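Safe working rules for shared sorting cells
By Araceli Cifuentes and Bindu Chowdary
July
Print this article | E-mail this article

4. Rules for the handling of light and deformable objects

4.1 Scope of the rules

The rules in this section were written for tables where robot arms handle objects that bend, tangle or lose parts. We began with the general cell procedure used at Onaler, which covers boxed goods only. It says much on speed and guarding, but it gives no guidance on how the objects should lie before the first grasp. In our trials this was the point on which operators disagreed most often.

Artificial flowers were chosen as the test object. They are cheap, they keep their shape from one day to the next, and their stems cross each other in ways that a box never does. The full set of trials comprises 2,000 grasps, made with 2 arms.

4.2 Preparation of the table

Before each trial the operator lays the stems between the trays with the blooms towards the back edge. Crossed stems are permitted and should not be corrected by hand after the start signal. Loose leaf sprigs may stay on the table, but they must be written in the log as separate objects, as they are easily dragged along with a neighbouring stem. The height of the gripper tip is checked before the first descent, and cables near the gripper are inspected for free movement. A cable that passes over the gripper needs special care – it can touch the table when the wrist turns.
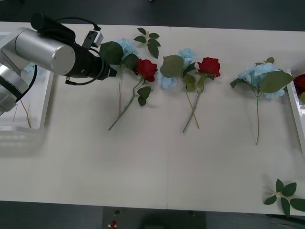 Figure 3. Artificial hydrangeas, roses and leaf sprigs on the table, with the gripper tip to the left of the first hydrangea. Two pairs of stems cross.

4.3 Stopping and restarting

Any person in the room may stop the work, and no reason has to be given at that moment. After a stop, the operator waits 15 seconds before approaching the table. Objects which were moved during the stop are not put back to their former places. Instead, the trial is closed and a new one is opened with its own number.

We found that this last rule was not popular at first. Colleagues from the Dimden group preferred to repair the layout and continue, which saves time but makes the log difficult to trust. After some discussion we kept the strict form. A softer version may be suitable for training sessions, where the results are not used later – this should then be stated on the log sheet.

Related items
Labelling of trays in mixed cells
Özkan: Notes on cable routing at the wrist
When should an operator end a trial?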